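How to Clean and Refinish a White Painted Tabletop
Posted 3/23/21 by Melati Hartono

A painted white table shows everything. Coffee rings, pencil marks, the gray film that builds up where people rest their arms. Most of it comes off with soap and water, and the rest can be fixed with a light sanding and a fresh coat.
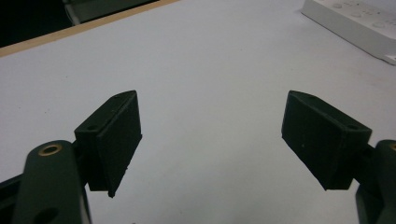
Start with the cleaning even if you already plan to repaint. Paint won't stick to grease, and sanding a greasy surface pushes the grease deeper.

What you need
Dish soap and warm water
Two soft cloths
Baking soda
Sandpaper, 128 grit or close to it (120 is easier to find)
Water-based satin or matte enamel
A 4-inch foam roller

Step 1: Wash
Put a small squirt of soap in a bowl of warm water. Wipe the whole top with a damp cloth, then go over it with clean water and dry it. Don't let water sit along the edges.

Step 2: Treat the stains
Mix baking soda with a little water until it makes a paste. Rub it on the mark with one finger and a cloth, lightly. On a matte finish, hard rubbing leaves a shiny patch that is worse than the stain. If you still see the mark after two tries, leave it for the paint.

Step 3: Sand
Sand by hand. You only want to dull the old coat — if you see bare material, stop and spot-prime that area. Vacuum the dust, then wipe with a barely damp cloth.

Step 4: Paint
Pour out less paint than you think you need. Roll in one direction, working from the far side toward yourself, and keep a wet edge. Wait four hours before the second coat, longer in a damp room.

I did my own kitchen table last May with a quart and had plenty left for the chairs. Ludger Kramer, who has painted more furniture than I have, uses three thin coats and sands between each one. I stop at two.

Step 5: Let it cure
The top will feel dry the same evening. Keep hot mugs and laptops off it for a week anyway, and don't use a tablecloth during that time.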